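Course Handout 8
Learning Grasps from Wrist-Camera Demonstrations
Prepared by Hélène MacLeod and Nahuel Ibarra
Read before the April lab session

1. Scope of this handout

The previous handout covered behavior cloning with a fixed overhead camera. This handout considers the case in which the only image available to the policy comes from a camera mounted at the wrist. Students should already be comfortable with supervised regression, homogeneous transforms, and the notation of Handout 3. Proofs are omitted; the short derivation in Section 3 will be completed at the board.

2. Problem statement

At each time step t the policy receives an image o(t) and the current gripper opening w(t). It returns a short sequence of future actions. Each action has three parts: a change in position, a change in orientation, and a target opening. Position and orientation are expressed in the frame of the gripper at time t. No base-frame pose is given to the policy at any point.

This choice has a practical consequence. Two demonstrations recorded in different rooms, with different placements of the robot base, can be combined in a single training set without any alignment step. The cost is that the policy has no direct knowledge of where it is in the workspace. If the target leaves the field of view, a policy that sees only the current image has no means of recovering it except by habits learned from the demonstrations.

Students sometimes ask whether the fingers should be masked out of the wrist image. In the Prolar data set they are left in. The fingers appear in nearly the same region of every image, apart from opening and closing, and they give the network a steady reference against which the distance to an object can be judged. Diane Kowalchuk tested both settings in her project report, and the masked policy tended to close too early on tall objects.

3. Relative actions

Let T(t) denote the pose of the gripper in the base frame. The relative action over a horizon k is

A(t, k) = inverse(T(t)) T(t + k)

Suppose now that the base is moved by a fixed transform B, so that every pose becomes B T(t). Substituting, the two copies of B cancel and A(t, k) is unchanged. The same argument does not hold if the camera is remounted on the wrist. In that case the image changes and the action labels do not, and the policy must be retrained or the labels corrected with the new camera-to-gripper transform.

For prediction we use a horizon of 20 steps, of which the first 8 are executed before the policy is queried again. Longer execution gives smoother motion but a slower response to disturbance. The trade-off was treated in Handout 6 and will not be repeated.

4. Objects placed close together

The main result discussed this week concerns objects in contact or near contact with one another. A bottle beside a basket is a typical case. The policy must select one of the two, and it must find room for at least one finger between them or else approach from a direction in which no such room is needed.

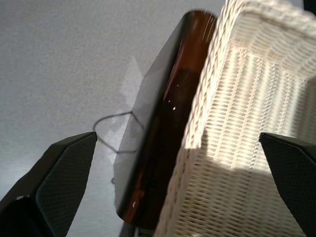
A policy trained with a mean squared error loss performs poorly in this setting. Where half of the demonstrations approach an object from the left and half from the right, the loss is smallest at the average of the two approaches, and the average may lead straight into the object. This is the familiar problem of multimodal demonstrations. It is more severe for the wrist camera than for the overhead camera, as an early error in approach changes every later image.

Two remedies are in common use. The first is to replace the regression output with a generative one, so that the policy samples a complete approach and then commits to it. The second is to condition the policy on a goal, such as a crop of the desired object, which removes part of the ambiguity at its source. The remedies may be combined. Our baseline uses the first alone.

Transparent and glossy materials call for separate comment. Depth estimates on clear or tinted glass are often unreliable, and reflections move with the camera. For this reason the baseline policy uses color images only. Strong sunlight presents a related difficulty: a bright band across a light object may saturate the sensor and remove the texture on which the encoder depends. Brightness and contrast are varied at random during training, but this does not restore detail that was lost at capture.

5. The Fitholm comparison

The Fitholm comparison was run by Mikkel Bech in the teaching lab. The training set held 207 demonstrations. Each of the two policies, regression and generative, was then given 33 trials on arrangements not present in training. The regression policy completed 8 and the generative policy completed 20. A trial was counted as complete only if the chosen object was lifted clear and its neighbor was left standing or lying where it had been placed.

Three cautions apply in reading these figures. All trials used one gripper and one pair of fingertips. The arrangements were set by the same person who had recorded the demonstrations -- a known source of bias, and one to be avoided in student projects. Finally, the count does not separate a missed grasp from a disturbed neighbor. The trial log does record this distinction, and students are expected to use it in Problem 2.

6. Problems

Problem 1. Show that A(t, k) is unchanged when the base is moved by a fixed transform. State clearly where the argument fails if the base moves during the demonstration.

Problem 2. Using the Fitholm trial log, divide the failures of each policy by cause. Comment on whether the generative policy reduces both kinds of failure or only one.

Problem 3. Construct a one-dimensional example with two equally likely demonstrations in which the mean squared error solution is the worst possible action. A sketch and two lines of algebra are sufficient.

Written answers are to be handed to Meirion Gronow at the start of the lab session. Code for Problem 2 should be submitted through the course folder, with the random seed stated at the top of the file.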